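3.2 Garments kept in the bedroom

We came to the bedroom late in the study, and I will admit that we had expected kitchens and sewing tables to give us most of our material. But when Montserrat Cortés and I sat down with the families in Jaramillo, the talk kept drifting (very pleasantly, and often over a second cup of coffee) toward the things people fold away and cannot quite part with. Of the 400 garments listed in our household survey, the sweaters and other knits drew by far the longest stories, and many of those stories were told with the piece spread out on the bed.

Checked patterns came up again and again in these talks. Older knitters spoke of them fondly as practice work, the sort of thing an aunt would set you to in the winter, and they could often name the person who had taught them. Figure 4 shows a knit with a checkered panel in white and tan.

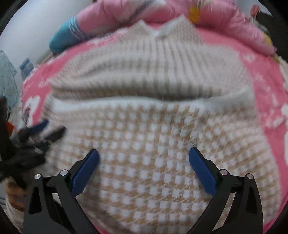 Figure 4. Knitted garment with a checkered panel and a white band, laid on a pink sheet with white printed motifs.

3.3 Who does the mending

Mending was shared more widely than we had guessed from the earlier work by Hagedorn and Ibarra. In five of the seven homes we visited more than once, at least two people did it regularly, and in one of them a grandson had taken over the darning entirely and was rather proud of his heels.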